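Appel à participants : essais comparatifs de pinces à main, tâches textiles à domicile

Déposé le 18 mai
Structure : Ordale, équipe manipulation
Lieu : chez les participants, secteur de Castside
Contact : Tiziana Fabbri

Ordale cherche 28 personnes pour comparer des pinces tenues à la main sur des tâches de linge ordinaires : étaler, retourner, plier, empiler. Les essais se font au domicile des participants, sur leur propre lit ou leur propre table, avec leurs vêtements. Aucune connaissance en robotique n'est demandée.

Deux modèles sont comparés, la pince Bromau et la pince Declercq. Chaque participant utilise les deux, dans un ordre tiré au sort. Nous regardons surtout la prise sur les tissus lisses, le glissement au niveau des coutures et des élastiques, et la fatigue du poignet en fin de séance. Les résultats serviront à choisir les doigts et les patins montés ensuite sur nos bras de laboratoire.

Ce que vous aurez à faire

Une formation de deux heures dans nos locaux, puis 5 séances chez vous, à répartir comme vous le souhaitez jusqu'à fin août. Chaque séance comprend 100 manipulations courtes. Après chaque changement de pince, un questionnaire d'une page est à remplir. Les vêtements foncés et unis sont les bienvenus, ils posent plus de difficultés à nos caméras et nous en manquons dans les données actuelles. Prévoyez aussi au moins un vêtement à taille élastique.

Les gestes ratés comptent autant que les autres. Merci de ne pas les effacer et de ne pas recommencer la séance.

Profil

Avoir 18 ans ou plus.
Pouvoir tenir une pince dans chaque main pendant vingt minutes, avec des pauses.
Disposer d'un lit ou d'une grande table dégagée et d'un éclairage correct.
Ne pas avoir de douleur ou de blessure récente à la main, au poignet ou à l'épaule.
Gauchers et gauchères : candidatures vivement souhaitées.

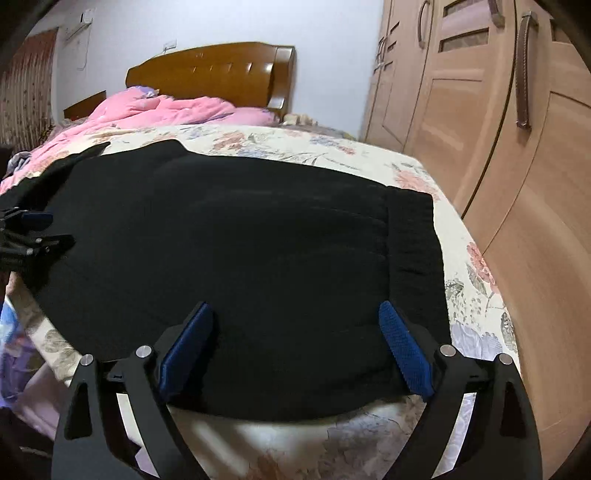 Pinces à patins bleus au travail sur un vêtement noir à taille élastique, étalé sur un lit.

Indemnisation et matériel

L'indemnité est forfaitaire et versée en une fois, après la dernière séance et le retour du matériel. Les pinces, les batteries et la mallette sont prêtées contre signature. Une panne en cours d'essai n'est pas à votre charge. Bram Schouten assure le suivi technique et peut passer échanger une pince sur place.

Images et données

Les caméras filment la zone de travail et une partie de la pièce. Rangez au préalable les papiers, photos et écrans que vous ne voulez pas voir enregistrés. Le son n'est pas conservé. Vous pouvez demander la suppression d'une séance tant que le lot n'a pas été anonymisé.

Pour candidater

Envoyez quelques lignes à Tiziana Fabbri par le formulaire de contact d'Ordale, objet « Essais pinces ». Indiquez votre commune, votre main dominante, vos disponibilités et le type de surface que vous utiliserez. Un entretien téléphonique de dix minutes est proposé aux personnes retenues.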